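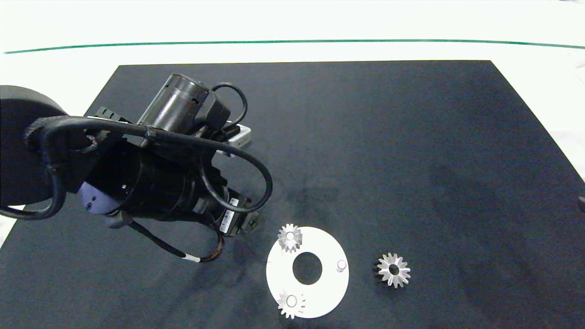 Black arm over the mat on the white table.

Visit to the Statley statistics open day

Posted Jul 18, 2020 by Thenmozhi Nambiar

I teach the first-year sampling module at Skukard, and I went to the Statley open day mainly to see how another department handles large practical classes. The programme had three talks in the morning and drop-in rooms after lunch. I missed the first talk because the car park was full and I had to use the one by the sports ground.

Gisela Leiva gave the second talk, on teaching sampling with real populations. Her students work from the parcel records of a delivery firm called Brandora, with names and addresses removed. Each record has a weight, a distance and a delivery time. The weights are badly skewed to the right, and she chose them for that. Students draw samples of size 2, then 8, then larger ones, and plot the means each time. They keep their plots on paper until the end of the course.

She spent some time on a mistake I also see every year. Students are told that the sample mean becomes close to normal as the sample grows, and they write down that the data become normal. Her fix is to make them plot both on the same sheet, the raw sample and the means, with the same scale on the horizontal axis. I intend to copy this in December when we reach that part of our own course.

The third talk was by Nahuel Paredes, on the bootstrap. He took a sample of nine delivery times, resampled it 1000 times with replacement and showed the spread of the medians. The histogram was lumpy, with a few tall bars and gaps between them. Someone asked whether more resamples would smooth it out. He said no — with so few observations the median can only land on the values already in the sample, and more computing does not change that. I thought this was the most useful ten minutes of the day.

Lunch was sandwiches in the foyer. The coffee ran out early.

In the afternoon I went to the room run by Tarun Rawat, who looks after the marking of practical work. Each student gets a different sample, so no two answers match, and the marker has a sheet with the correct interval for each one. He let us try marking a few scripts from an earlier year. Most lost marks came from dividing by n where the question asked for n minus one, and from rounding the standard deviation before using it.

I also looked in on Patricio Arancibia's session in the Montecinos building, on survey weights. It was aimed at final-year students and I did not follow all of it. The handout is good and has worked answers at the back.

Statley will put the slides on the department's page. The parcel data are not being shared outside the course, so anyone wanting to try the exercise will need a skewed population of their own.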